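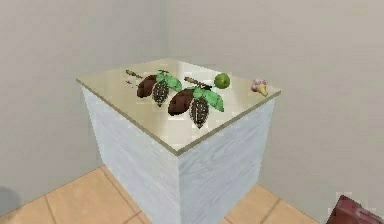

Our question for the term was whether a machine can clear a kitchen counter yet, and the short version is that we would not give it our own kitchens. Manaia Prendergast wrote the planner, which we called Jono, and Traian Coman and I built the test cases in simulation, where dropped food costs nothing. The counter layout we argued over most puts two clusters of cocoa pods on a beige top with a round green fruit and an ice cream cone lying on its side. Few families leave cocoa pods out, but they are a fair stand-in for everything in a kitchen with an awkward outline. Each cluster has a whole pod, a patterned one hanging next to it and a spray of leaves, and a program has to decide whether that is one thing or several before it can put any of it away.

Jono decided differently depending on the run. On some it treated the leaves as a separate item and planned a careful trip for them alone. The green fruit was easy, as round things tend to be. The ice cream cone was easy too, in the sense that our physics settings do not include melting, and we suspect the chore would look worse if they did.

We set up 4 chores (clear, sort, stack, wipe) and ran each one 100 times. Clearing was the best of them. Sorting depended on how much Munteanu, our labeling script, had been told in advance, and it is hard to call that the machine's achievement. Stacking we would rather not discuss beyond the table in the appendix. Wiping was dropped in March when we found that the planner counted the counter as wiped if it had moved over it at any height.

Speed is the other problem. Traian timed himself doing the clearing chore at his own table with groceries, while also on the phone, and he still won by a wide margin. Jono spends most of its time choosing where to grip - a person never seems to notice making that choice.

For next term we want to fix the leaf problem first, then bring wiping back with a contact check. Manaia would also like a messier counter. Traian has offered his.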